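Claddale Wooden Blocks: Frequently Asked Questions
Last updated Jan 26, 2020

We make wooden shape blocks and the maple boards they get played on. People write to us about both, usually late at night and usually after stepping on one. Most of the answers are collected on this page.

What comes in the Starter Box?
16 blocks in assorted shapes: stars, hearts, cubes, cylinders, triangles and octagons. Colors are red, yellow, blue and green. You don't get to pick which shape comes in which color. We tried offering that in May and the order form became longer than a mortgage application.

Is the board included?
The board is sold separately. Plenty of families do fine with a floor.

Why does my board have stripes?
It's glued up from strips of maple, and maple doesn't come in one shade. Some strips are pale, some are closer to honey. If yours looks stripier than your neighbor's, congratulations.

What paint do you use?
A water-based paint, two coats, sanded between. It holds up to handling and to the occasional chewing, though we'd rather you didn't encourage the second one. Please don't soak the blocks.

So how do I clean them?
Damp cloth, mild soap, dry right away. The dishwasher will turn a cube into something we don't have a name for. We have received four of these in the mail, with notes.

The heart won't stand up. Is it defective?
Probably not. Set it on its point and it will fall over, as hearts will. Lay it flat and it behaves. If it rocks when it's lying flat, write to us and we'll swap it.

How many blocks does a classroom need?
For a full preschool room we suggest the 80-block Flallstead Crate. It sounds like a lot until the first morning somebody decides all the stars are theirs.

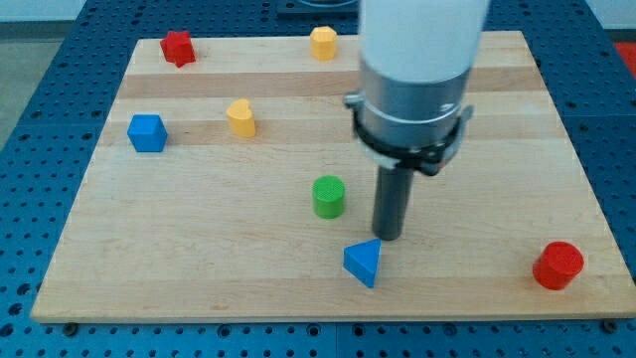 Can I buy a single replacement block?
Single blocks are in the Spare Parts section, listed by shape and then by color. Shipping costs the same for one block as for six, so check under the couch before you order.

Will the replacement match my old set?
Close, but paint fades in the sun and yours has had a head start. Leave the new one on a windowsill for a summer if it bothers you.

Are these the same as the Cletico blocks?
No. Theirs are slightly bigger and the two sets don't stack well together. We get the returns – they get ours. It evens out.

My board has started to cup. What now?
Flip it over and leave it on a level surface for a week or so, away from the radiator. Rub in a little mineral oil on both sides once it has settled down. Oiling only the top is how most boards got that way in the first place.

Do you ship outside the US?
To Canada only, for now.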